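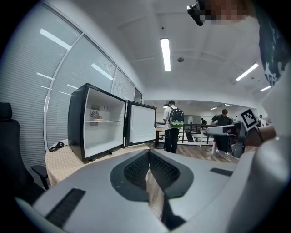
The mini fridge table by the windows, door open, one of the grippers up on the right.

May, late evening, kitchen table

I promised myself I would write something down tonight before bed, even if it's only half of it, and I have a pot of mint tea going cold next to me and my feet up on the other chair, so I suppose I have run out of reasons to put it off. We spent almost the whole day on the rules. I know how that sounds! When I told my sister on the phone she said "oh, you poor thing," and I had to explain that I'd enjoyed it, most of it anyway, and she went quiet in the way she does when she thinks I need a vacation.

So, the rules. When I started at Nikulby the house rules for the hand-held grippers were a single sheet taped inside a cupboard door, and half of it was about who had borrowed the good screwdriver. Then Fodley wanted to see our procedure in writing before they'd take any more recordings from us, and Erdal Değirmenci, who has the patience of a saint and the handwriting of a doctor, sat down and put together a draft with 28 rules in it. I counted them on the bus this morning with a pencil, which is the only reason I know. Some of them are really the same rule wearing a different hat. Our job today was to stand at the tables with the draft in hand and find out which ones a person can follow while holding a gripper in each hand, and I have to say the draft looked very different by lunch.

Take the start of a recording. The draft said to begin with the grippers "in a neutral position." Well, what is that? Mine is about belly height, elbows in, because that's how I carry groceries. Erdal's is up near his shoulders like a man conducting a band. We went back and forth on it in good humor and ended up writing that both grippers start open, both markers facing where the other gripper can see them, and hold there before anything is touched. How long to hold was a whole other conversation. Somebody wanted 10 seconds. Have you ever stood still for 10 seconds holding up two grippers while people look at you? It's a geological age. We settled on a slow breath in and a slow breath out, and I wrote that down exactly so, and then Erdal crossed it out and said Fodley would want a number, and I put it back in with a question mark. The question mark is still there tonight.

The marker business I feel strongly about, and I'm afraid I made a small speech. It's such an easy thing to let slip. You get interested in what you're doing, you reach around for something, and your sleeve comes down over the corner of the square, or you turn your wrist the comfortable way and the whole pattern swings off to face the ceiling. The recording carries on quite happily and you don't find out until someone goes looking for it. I've done it more than anyone, I'm sure, so I was speaking as a sinner. New wording: sleeves above the wrist, nothing on the marker, wipe it with the dry cloth at the start of each block, and if it gets a scratch or a lifted edge, stop and replace it. Don't press it down with your thumb and hope. I have a thumb-pressing history too.

Then the fridge. I've become fond of the little fridge, I don't mind admitting it. Doors are lovely practice for this sort of thing, they look like nothing and then there's the swing to think of, and which hand lets go first. The draft had one rule for all furniture with doors, and I think it was written by someone picturing a kitchen cabinet. A fridge on a tablecloth has its own ways. If you pull the door hard the cloth can come along with it, so we added a line about opening from the edge and stopping when it stops, never pushing past. And another about the shelf: look at it before you begin, know what is meant to be on it and what isn't, and put anything extra somewhere it won't wander into the task. I was pleased with that one. I wrote "somewhere it won't wander" and Erdal, bless him, let it stand.

Cables took longer than I would have believed. There's always a cable! My own view is that a cable on the table is fine as long as it's coiled and over by the wall side, and a cable on the floor is fine nowhere. Erdal's view is that a cable on the table is still a cable on the table, and will be caught by a gripper finger sooner or later. We looked at each other for a bit. Then we wrote that it has to be coiled, against the wall side, and out of reach of the task, and that if it's part of the task it gets named in the notes. He's right that the old wording, "keep area tidy," was no help to a living soul. My mother kept an area tidy for forty years and would have failed our checklist on the first morning.

The rule I care about most, if I'm allowed a favorite, is the one about people. Our room isn't a quiet place. There are people walking through with backpacks on, people at the desks, people by the railing having a chat, and all of that is perfectly normal and I wouldn't want it otherwise, I'd be lonely. But anyone who passes through may end up in a recording, and I've always felt they should know it and have a say in it. The draft had this down near the bottom, after the part about charging. We moved it to the top. Faces are to be blurred before anything leaves the building, every time, including our own, including when it's "only" for a test. If someone asks to be left out, the take is left out, and they don't have to tell us why. I wrote a second sentence explaining the reasons and then took it out again. It was doing better without me.

We had lunch late, standing up, cheese rolls from Kocabaş (they've started putting the pickles on the side, which I appreciate, I know I'm the only one). Erdal told me about his spell at Flirkthorpe, where the rule book was so thick that people signed the last page without opening it, and the one time it was needed the page they wanted had been stuck to the next one with coffee. He tells it better. But I kept thinking about it all afternoon, because I do love adding a line. I can always think of one more case. What if the gripper is dropped? What if it's dropped but only onto the cloth? What if the person has a cold and has to sneeze with both hands full? (We did discuss the sneeze. You set them down, if you can. The take is marked as interrupted. There is no shame in it.)

Dropped grippers did get a proper rule in the end. Any fall at all, to any surface, and it comes out of use until the fingers have been opened and closed all the way and the marker has been checked by a second person. I'd have let the soft landings go by. Erdal wouldn't hear of it, and we argued it out over the tea things, and I came around when he pointed out that I'd be the one deciding what counted as soft, and that at the end of a long day I'd call a parking lot soft. He knows me too well.

Rest breaks, I nearly forgot! My shoulders would never forgive me. The draft had a person recording for 90 minutes before a break, and I'd love to meet that person and shake their hand, if they can still lift it. The thing is that you don't notice your arms getting tired. You notice the work getting sloppy, a finger bumping the door rim, the approach coming in crooked, and you put it down to the fridge. I asked for much shorter blocks, and for the break to be taken whether you feel you need it or not. We haven't agreed on the length. I've left a blank in the draft with a little box drawn around it, and beside the box I drew a chair, which I'd better erase before Fodley sees it.

What else. The floor gets a look before each block. The battery gets a look. If you've made a mistake in a take, you finish it calmly if it's safe to and write "mistake" in the notes with what it was, and you don't delete it yourself. I had trouble with that one at first, I'll be frank with my own diary. I like to hand over nice work. There were recordings in my first weeks that I'd have happily buried in the garden. But someone further along may want the fumble, or may want to know how often we fumble, and I'm the last person who should be choosing. So they stay, with my initials on them, and I try to be a grown-up about it.

By the time we packed up, the whole thing was down to two pages, large type, with wide margins for people to scribble in. I'm proudest of the margins. Erdal is typing it up tonight, or says he is, and I've got the pencil copy here under the teapot, which I now see has left a ring right across the sleeve rule.

Things for the morning, while I still have them in my head: ask about a second dry cloth. Find out who has the key to the cupboard, so the old sheet can come down (I'd like to keep it, if they'd let me). Try the slow breath with a watch next to me and see what number it comes to, and then Erdal can have his number and I can have my breath. Wear the blue shirt with the short sleeves.

Tea's stone cold. Going up.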